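Search this diary
Type and press enter

July 8, 2021

The car loan is gone! I paid the last of it before breakfast, £767, and then sat there in my dressing gown refreshing the Sandberg app until the balance came up as nil. I've been carrying that loan so long I know the account number better than my own phone number. I made a second coffee to celebrate and let it go cold while I redid the whole spreadsheet (twice, I'd left a row out).

What I keep grinning at is the overdraft. It's been a part of the furniture since I moved to Surkero, and now there's a proper chance of closing it by September if I send the old loan money straight there. Ivar Brekke at work did the same with his store card and he's been on at me for months to try it. He was right, and I told him so at lunch, and he was unbearable for the rest of the afternoon.

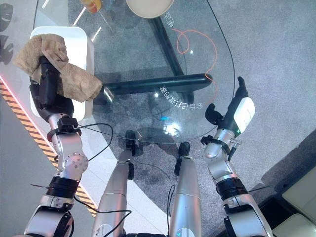

What's left, and where it goes

Overdraft first, £1027 of it. Then the Widitz card, which is smaller but has the nastier rate, so I may swap them round once I've read the small print again. I go back and forth on this. Paying off the dear one first saves more, I know, but oh, I'd love to see that overdraft gone!

I've kept 2 standing orders and cancelled the rest. The savings pot gets a little every payday, even if it's only enough for a new tyre one day. I had nothing put by when the boiler went and I never want to ring round for a loan in a cold kitchen again.

Mum rang while I was writing this and I told her the news, and she actually cheered down the phone. She wants to take me out for fish and chips. Her treat, she says, so it won't even touch the food budget.

Must ring Sandberg tomorrow and ask for the closing letter in writing.

Written in Surkero | Contact | © Vorkura Diaries | Back to top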